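Sorting Mail for a Living, and What It Did to My Desk
Speaker notes, Wednesday session, the small room upstairs

(Wait for the door to close. Water is on the left.)

Hi everybody, thanks for picking this one over the keynote rerun. I'm Bohdan Levchenko, and I spent three years in the mailroom at Ollard before anyone let me near a computer. I want to talk about paper. Incoming paper, mostly – invoices, permission slips, the letter from the dentist that's been on your fridge since June.

Quick show of hands: who has a pile at home right now? Keep them up if there's something in it you're a little scared of. OK, great, me too.

So, Ollard. My first boss was Tymofii Hladun, and on day one he handed me a bin with 172 pieces of mail in it and went to get coffee. I read every single one! I opened them, I read them, I put them back in the envelopes. When he came back I had a very neat bin of 172 pieces of mail. He looked at it for a while and then he said, "Where does it go?"

(Pause. Let them laugh if they want to.)

I've been asking that ever since. When you pick up a piece of paper, the first thing to settle is where it goes next. Reading can wait a minute. At Ollard we had slots for departments, and at home you don't have departments, but you do have a few places where paper ends up. A folder, the recycling, somebody else's hands.

Tell the Plidico story here, short version. They bought a label maker and made 100 labels before they had a single folder. One said "Misc. (Urgent)". I still think about that one. Everything went in it, naturally, and by spring it was the only drawer anyone opened.

If we're running late, skip to the trays.

The Baranauskienė method – I learned this from a bookkeeper by that name, and she'd hate that I call it a method. She kept one place for paper that needed her and one place for paper that was waiting on somebody else. When you mix those two you end up rereading the same letter all week, wondering why you haven't done anything about it, and the answer is you're waiting for Flendar to call you back.

Next slide. 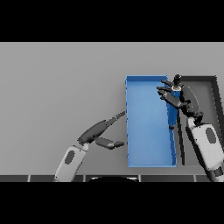 Two trays side by side: blue for "needs me," gray for "waiting on them."

Talk about color here. Pick any two you can tell apart when you're tired. Mine at home are green and an old baking sheet (my wife has opinions). Low sides are good, I think, because a deep box will swallow 1000 sheets and you'll let it. When a shallow tray starts to spill, go deal with the tray.

How often? I do mine with my second coffee, standing up. Standing matters for me, if I sit I start reading catalogs.

Somebody always asks about scanning. Scan if you like scanning! You still have to decide where the scan goes, so you've got the same bin, only now it's on your laptop.

Questions. Repeat each one into the mic, the back row couldn't hear last time. Sign-up sheet for the afternoon workshop is by the door, and please take a pen with you, I brought way too many.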